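How a Robot Arm Learns From Examples

By Tanner Paquette

Think about how you learned to tie your shoes. Somebody probably told you what to do, but the telling didn't help much. You watched their hands. Then you tried it, got a knot, tried again, and after a lot of turns your fingers could do it without you thinking hard.

Some robots learn in a way that is a little like that. They are given examples of a job being done, and a computer program looks for what the examples have in common. Before any of that can start, though, the examples have to come from somewhere. People have to make them, one at a time.

I work at a small company called Pokbridge. My job is making examples for a robot arm. The learning program that uses them is named Dita. In these pages I will tell you how the examples are made, what goes wrong, and what Dita does with them afterward.

Why not just tell the robot what to do?

For many years, people did exactly that, and many still do. In a car factory, a robot arm might weld the same spot on the same kind of door all day. The door always arrives in the same place. A person can write a list of moves for the arm, and the arm repeats the list.

Now think about your kitchen table after homework. The pencils are in different places every day. One might be under a book. The cup you keep them in might be near the window or next to the salt. A list of moves would work once, on one day, if everything was left exactly where the list expected it. Move the cup the width of your hand and the arm would drop the pencil on the table.

You could write a longer list, with rules such as "if the cup is on the left, turn left." But how far left? What if the cup has tipped over? There would be no end to the rules. So for messy jobs, people often use a learning program and give it plenty of examples.

What is an example?

When I say "example," I mean a recording of one try at a job, from start to finish. One of our jobs is called "marker in cup." The arm has to pick up a marker from a table and put it in a pencil cup.

Each example has three kinds of information in it.

The first is pictures. A camera looks at the table and takes picture after picture during the try, much like a video.

The second is the position of the arm. A robot arm has joints, as your arm has a shoulder, an elbow and a wrist. Each joint has a sensor that measures how far it is bent. The numbers are saved along with the pictures. The gripper, the tool at the end of the arm that holds things, has a number too. It tells how far open the fingers are.

The third is a short sentence that says what the job is, such as "Put the marker in the cup." The sentence matters because Dita learns more than one job. Without it, the program could not tell which job an example belongs to.

Put together, these tell Dita: when things looked like this, and the job was that, the arm moved this way.

Real tables and computer tables

Examples can be made in two places. One is a real room with a real arm. The other is a simulation. A simulation is a make-believe room inside a computer, something like the world in a video game. It has a floor and walls, and the things in it are supposed to fall, slide and bump as they would in real life.

We use both. A simulation is good for practice and for making many examples quickly. Nothing in it can break. If the marker rolls off the table, I press a key and it is back.

A simulation also has problems. A real marker might be a bit sticky from somebody's lunch. A real cup is light and slides when you bump it. The people who build the simulation have to put in the weight of each thing and how slippery it is, and they don't always get it right. A program that has learned only from computer tables can do badly on a real one. This is called the "reality gap," and people who work with robots spend a great deal of time on it.

How I make one example

In the simulation, I move the arm with a hand controller. When I push my hand forward, the arm on the screen goes forward. When I squeeze the trigger, the gripper closes. Moving a robot this way is called teleoperation. "Tele" comes from a Greek word that means "far away," the same as in "telephone."

Here are the steps for "marker in cup."

1. Set up the table. The computer puts the marker and the cup in new places each time. I check that the arm can reach them both. If the cup has landed too near the edge, I ask for a new setup.

2. Start the recording. From this moment everything is saved, including my mistakes.

3. Bring the gripper over the marker. I try to come straight down, with one finger on each side of the barrel. The fingers should be open just wide enough. If they are too wide, they may bump something else. If they are too narrow, they land on top of the marker and push it away.

The arm in our simulation is white, with a black gripper that has two fingers. On the wooden table are a marker with a white barrel and a black cap, and a black mesh pencil cup standing off to one side. With the fingers pointing down this close to the tabletop, I go slowly. 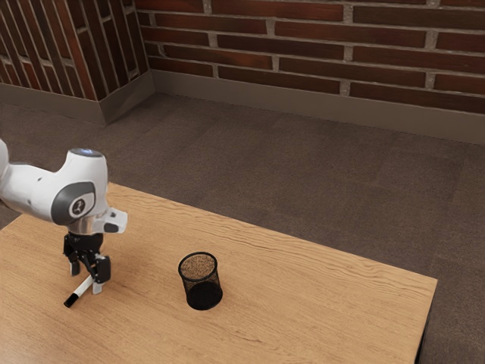 4. Close the fingers and lift. I squeeze the trigger until the fingers hold the marker, then raise the arm higher than the rim of the cup.

5. Carry the marker to the cup. A marker that was lying flat is still lying flat when the gripper picks it up. It won't fit through the opening sideways, so I tilt the gripper until one end of the marker points down.

6. Let go. When the end of the marker is inside the rim, I open the fingers and it drops.

7. Move the arm away and stop the recording. The arm has to back off without knocking the cup over.

Then I set up the table again and go back to step 1.

Why the table keeps changing

Suppose I made every example with the marker in the same spot. Dita would learn that spot very well. The arm would go there every time, even if the marker was somewhere else. The program would have learned where to go and nothing about looking.

To stop that from happening, we change things. The marker points in different directions. The cup is near, or far, or on the other side. Sometimes we change the color of the light or what the floor is made of. Dita has to find out that the marker and the cup are the important parts and that the floor doesn't matter for this job.

Are mistakes allowed?

Some are. If I miss the marker, then back up and get it on the second try, I keep the recording. It shows Dita how to fix a miss, which is a useful thing to know.

Other recordings are thrown out. If I drop the marker on the floor and can't reach it, the job never gets done. If I stop for a drink of water with the recording still going, the example shows an arm hanging in the air for no reason. Dita might copy that. Programs like this one copy bad habits as easily as good ones.

A second person at Pokbridge checks every recording. She watches it at high speed and marks it "keep" or "toss." For the first set of "marker in cup" examples, we made 2187 recordings. She tossed 896 of them. Many of those were mine, from my first weeks, when I was still getting used to the controller.

What happens next

The kept recordings go to Dita. The program looks at a picture from an example and guesses how the arm should move. Then it compares its guess with what the arm did in the recording. If the guess was far off, the numbers inside the program are changed a little so that the next guess will be closer. This is done over and over, on a powerful computer. It is called training.

After training, we test. We set up tables that were not in any of the examples and let Dita move the arm with no help. I keep my hands off the controller and write down what happens.

The first time we tested "marker in cup," Dita was good at picking up the marker and poor at letting go. It kept opening the fingers too soon, while the marker was still outside the rim. We watched our own recordings again and saw that we had been hurrying at the end. So we made more examples and took our time over the cup.

Try it at home

You need a friend, a marker, a cup and a table. You also need something to cover your eyes, such as a scarf.

Cover your eyes and hold out one hand. Use only your thumb and one finger. Your friend is the operator and may say only these words: left, right, forward, back, up, down, tilt, open, close. Try to put the marker in the cup.

Do it 5 times, and have your friend move the cup before each try. Write down which step gave you the most trouble. Then trade places.

Words to know

Gripper: the tool at the end of a robot arm that holds things.

Joint: a place where an arm can bend or turn.

Sensor: a part that measures something, such as how far a joint is bent.

Simulation: a make-believe place inside a computer that is built to act like a real one.

Teleoperation: moving a robot with a controller.

Training: changing the numbers inside a learning program, bit by bit, so that its guesses get closer to the examples.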